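Keep the old office desktops going

The council offices in Gircombe replaced their desktop computers in October. I know this because a good many of the old ones ended up on pallets behind the Ibarra depot, where I buy secondhand parts. The invoice taped to the shrink wrap said 244 units. Most were going to be shredded for metal.

I think that is a waste, and I think the usual reasons given for it are weak.

The first reason is speed. An office desktop is used for letters, spreadsheets, email and a web browser. A machine that did those jobs in September can do them in November. Where it has become slow, the cause is very often a tired hard disk or too little memory, and both can be changed with a screwdriver in the time it takes to drink a cup of tea.

The second reason is support. It is true that some older machines will not take the newest version of the system they were sold with. They will run other systems, free of charge, and a school or a club that only needs a browser will hardly see the difference.

The third reason is cost. Gircombe was quoted £540 for each new computer. For a dozen of the old ones I paid £864 in all, then spent a bit more on disks. Even if 3 of the dozen had failed in the first year, the sums would still have been on my side.

What's inside the case

People who would happily change a bicycle tyre will not take the side off a computer. I think they expect something fragile and secret. An ordinary desktop board is laid out plainly, with the maker's name on it and the processor held in a metal bracket with a lever. The fan headers and power connectors are there to be unplugged and plugged in again. You need to switch off at the wall, touch bare metal and avoid forcing anything.
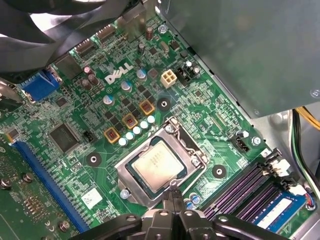

What I would ask for

Councils and firms should have to offer working desktops for reuse before they send them for scrap. The disks can be wiped or taken out, so privacy is no excuse. Gasholm already does this through its library and the queue goes out of the door.

Sellers should also say which parts can be swapped. Heter lists memory and disks for its small office range but says nothing on processors or power supplies, and a buyer has to guess.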